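I started on the front room after breakfast, when the tile was cool and the street was quiet. The house in Berkbridge dates from 1968, and the floor shows every crumb. I have 2 rules for this room: move the chair first, and leave the lace cloth for last.
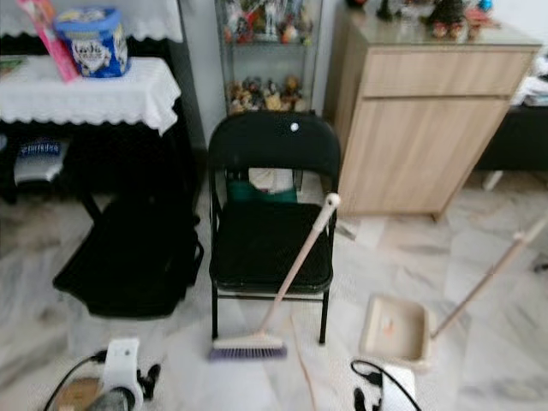
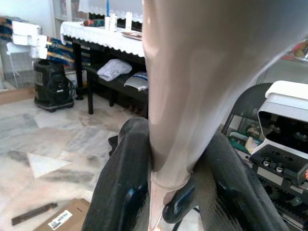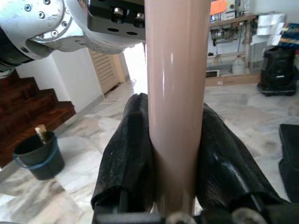
Abhishek Srivastava

The broom with the pink handle is the one I like, though the dustpan is easier on my back. Sweeping takes almost 20 minutes if I do the stairs too — the corners of the steps hold dust. The ice cream tub on the side table needs a better home. I still have to shake out the tablecloth and find a shelf for the big black bag.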